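Print | E-mail

Filed under: Grant Updates, Equipment & Planning

Hi Auður,

May went by fast! The short version is that we're still inside the budget, with $2,266 left on the equipment line, and I'd like your okay on how to spend it before Petrauskas changes its prices again.

The two-arm station has been on drinks and groceries all month (cans, bottles, caps, clear cups), and we logged 247 runs. Clear plastic is still what I lose sleep over, so most of my wish list comes back to that.

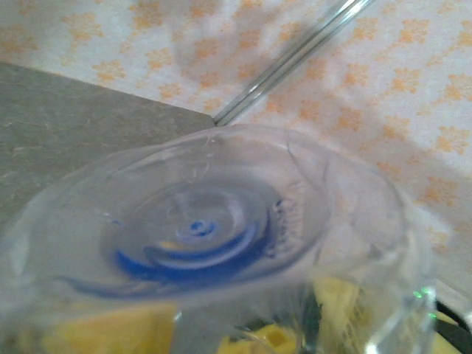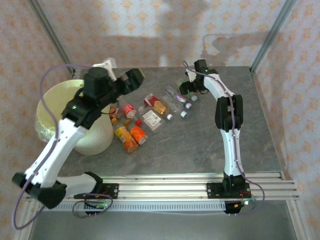 So, the list. First I want spare gripper fingers from Brustano, 2 sets, because right now one bad bump would leave us waiting on the mail. Noemi Obi got the quote down a bit, bless her. Next is better lighting. Cudard makes a soft panel that we tried on loan, and I really liked it for anything see-through! The Fustuma one is cheaper but it flickers, and I'd skip it.

I'm also asking to move $34 from travel to supplies, for more bottles and cups. Tiny, I know, but your rules say I have to ask.

What I don't want yet is a third arm. I know we talked about it in the winter (and I was the one pushing), but I'd put that off to next year's plan and get the two we have working harder first.

Quotes are in the shared folder. If you can get back to me before the end of the month, Noemi can place both orders together and save us a shipping charge.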